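Speaker notes: Export controls for people who just want to ship the thing
Afternoon session, 30 minutes including questions. Slides are only headings. The talk is in here.

SLIDE 1: Title

Wait for the door to close. Say hello. Do not apologize for the topic, they chose this room over the one with the coffee.

Opening line: "Hands up if you have ever mailed a circuit board to another country. Keep them up if you checked whether you were allowed to." Pause. Let them look at each other.

SLIDE 2: Who we are

Delteck makes network test boxes. Small ones, gray, they blink. We have 22 people and until last spring our export compliance department was a shared folder called "customs stuff (old)". There was no folder called "customs stuff (new)".

Say clearly: I am not a lawyer, this is what happened to one company, rules change, check the current ones. Then say it again slower.

SLIDE 3: The email

Our distributor, Sedside, sent a polite message one morning asking for the export classification of every part number they carried. There were 163. They wanted it by the end of the month. They attached a spreadsheet with a column we had never heard of.

Read out our first draft reply: "Could you tell us what this means?" (Usually gets a laugh. If it doesn't, move on quickly.)

SLIDE 4: What a classification is, fast

Every product falls somewhere. Most ordinary stuff lands in a catch-all bucket and goes to most places without a license. Some stuff lands on a list, and then you have to ask what it is, where it's going, who gets it and what they'll do with it.

Stress "who gets it". A boring product going to a listed company can still need a license. This is the part that caught us. We had spent a week worrying about the encryption chip and not one minute on the customer list.

Don't go into encryption here. Someone will ask. Tell them it has its own slide, and that they'll be sorry.

SLIDE 5: Screening

Show how we check names now. Before: the sales person had a good feeling. Now: every buyer, shipper and end user is run against the published lists at quote stage and again before the box leaves.

Story: our second-ever hit was on the name of a shipping agent that matched a sanctioned firm letter for letter, and was a different firm in a different country. Clearing it took nine emails and a scanned utility bill. The order was for one power cable.

SLIDE 6: Software counts

Lots of people in the room think export means a truck. Sending source code to a contractor overseas can be an export. Letting a foreign national see controlled technical data inside your own office can count too. Give them a second to think about their repo permissions.

We keep our restricted designs in an internal project called Nadia. It has its own access list. The list used to be "engineering". It is now 2 people, and both complain about it.

SLIDE 7: Encryption (told you)

Keep to four minutes. Many mass-market products qualify for easier treatment, sometimes with a yearly report. Work out which paragraph you're under before you tell a customer it's fine. We told a customer it was fine. It was fine, but we found that out afterward, and I'd like those three nights back.

SLIDE 8: Suppliers

If a supplier gets put on a list, you may still be allowed to buy from them and not allowed to send them drawings, firmware or a broken sample for repair. Check the direction of travel. We renamed our bill of materials review after the street our office is on, Jankauskaitė, because "Supply Chain Contingency Review" wouldn't fit on the calendar. I will mispronounce it. Carry on.

Mention the spare-parts problem: one connector held up a whole run of boxes. 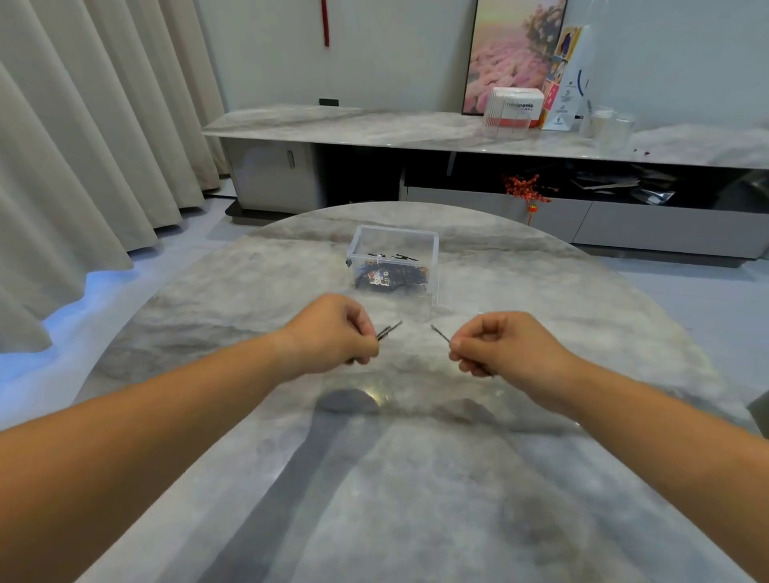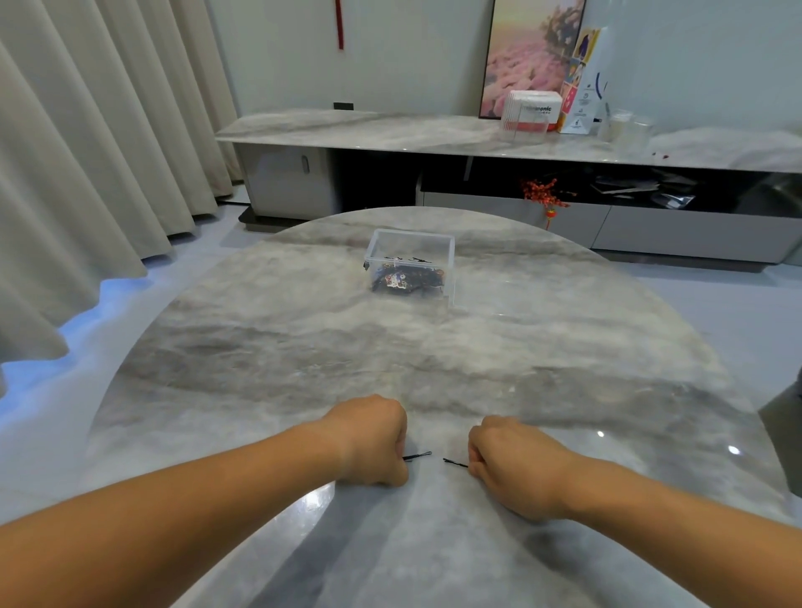 SLIDE 9: What it cost

Mostly time. One outside consultant for the hard part numbers, and a screening subscription that costs less than our snack budget (do not show the snack budget). The expensive bit was the orders that sat on a shelf while we learned to read.

SLIDE 10: Do this when you get home

Make the list of what you sell. Ask your chip vendors for their classifications, they have them and will send a PDF. Screen your existing customers before you screen the new ones. Write down why you decided what you decided, with the month on it. Keep that file somewhere other than a laptop.

QUESTIONS

Likely ones: Does open source count? (Often treated differently, read the rule.) What about trade show demos? (Yes, your suitcase is a shipment.) Can I just refuse to sell abroad? (You can. See slide 6.)

If there are no questions, ask who has shipped to a freight forwarder this year. Clicker goes back to the desk by the stairs.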